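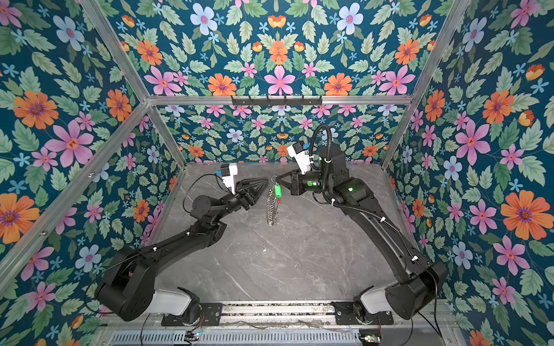

各位好，

关于第二个工位的采购，我把预算重新理了一遍，请大家在周日之前回复意见。现有工位的思路不变：双臂、铝型材框架、三面贴花墙纸、灰色大理石纹台面。挂钩排装在后面的横梁上，六个小钩，钥匙圈任务要用，第二套照样配一排。钥匙圈下面挂着绿色塑料牌和一根弹簧，弹簧悬在台面上方，两只夹爪要在台面后半部碰头，所以两臂底座的间距不能为了省型材再加大。Rirnum 报来的框架宽度比现在的宽，我已请他们按原尺寸重报。

先回 Nanami 上次的邮件，原文附在下面。

> 广濑 (Nanami Hirose) 写道：
> 我看了第一版清单，有三个问题。
> 一、线缆和波纹管没有单列，是不是算在机械臂里了？上次 Marchuk 的报价就不含，最后是我们自己补的。
> 二、腕部相机到底买几个？清单写的是两个，没有备件。
> 三、墙纸能不能不买？第二个工位用白墙，少一项支出，也少一项工时。
> 另外，预算上限还是 3000 吗？如果是，我觉得夹爪备件应该排在框架前面。

逐条答复如下。

第一条，同意单列。波纹管、扎带、电源线合成一项，暂列 57。Marchuk 这次明确写了机械臂不含外部走线，也不含安装板，安装板我们沿用原来的图纸自己加工。

第二条，相机改为两用一备。支架是白色的，图纸在共享目录里，打印件按四个准备。备用相机先不装，放在 Reddale 那边的柜子里，由酒井 (Wakana Sakai) 登记领用。
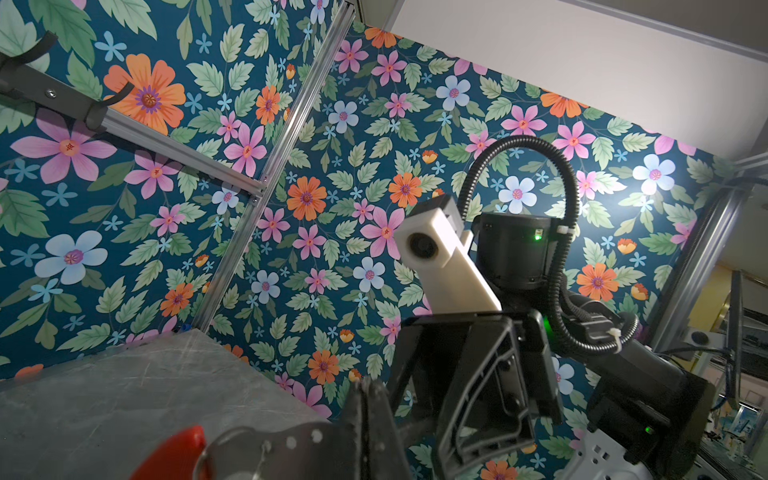
附图二：右臂的相机支架与波纹管走线，扎带两处。

走线弯出来的这一圈要占空间，订框架时请把高度留够，不要只按机械臂的外形去算。滨田 (Toshio Hamada) 提过改用更细的管子，我的意见是这一批不改，两套工位保持一致，以后备件可以通用。如果他那边已经有样品，可以先在旧工位上试，费用不进这次预算。

第三条，墙纸保留。两个工位采的数据要放在一起训练，背景先保持一致，等第一批跑完再讨论白墙的版本。墙纸本身加胶 30，省下来也解决不了别的问题。工时由我和 Miyuki 分摊，不另外列支。

上限仍是 3000，税和运费都包括在内，没有追加的可能。目前各项的安排：

机械臂及控制部分：按 Marchuk 的报价，两臂一起订，不拆单
框架型材及角件：568，等 Rirnum 重报后更新
线缆、波纹管、扎带：57
墙纸及胶：30
相机、夹爪备件：用余下的部分，优先级按下文
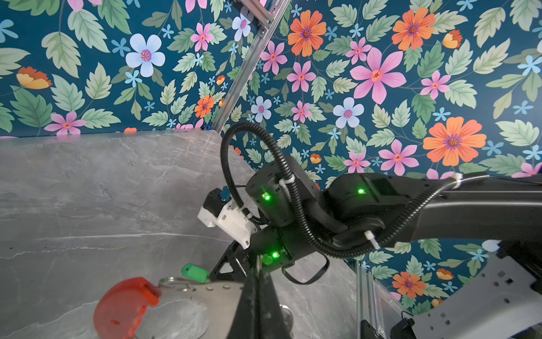 夹爪备件我同意往前排，但请先定买哪一种。现在的夹爪是黑色带三角镂空的，指尖单独可换，我倾向于只备指尖，不备整只。任务物件也要一起考虑：红色塑料件是带缺口的厚圆片，连着金属钥匙圈，圈上还挂绿色塑料牌，放在带小圆孔的银色金属板上，夹圈和夹圆片对指尖的要求不一样。请新井 (Miyuki Arai) 列一下两种指尖各要几副，列好直接回到列表里。金属板第二套也要一块，孔距照旧，这一项我漏了，下一版补上。

还有两件事没有定：

1. 交货地点。Grinumbridge 的仓库七月要盘点，那段时间不收货。如果机械臂赶在七月到，就得直接送实验室，需要有人在上午九点到十一点之间签收。能签收的人请回复一下。

2. 验收由谁做。上一次是 Saadet Kurtuluş 一个人做的，用了将近一周。这次我建议机械和相机分开验收，相机部分交给酒井。Saadet 那份旧的验收表还能用，只需删掉已经不用的项目，再加上走线和相机支架的检查。

没有异议的话，我收到 Rirnum 的新报价后就提交采购申请。有异议请写明是哪一项、改成多少，方便我直接改表。

滨田 (Toshio) 的样品问题请另开一个主题讨论，不要接在这封后面。

Saadet，请把验收表的最新版发给酒井，抄送列表。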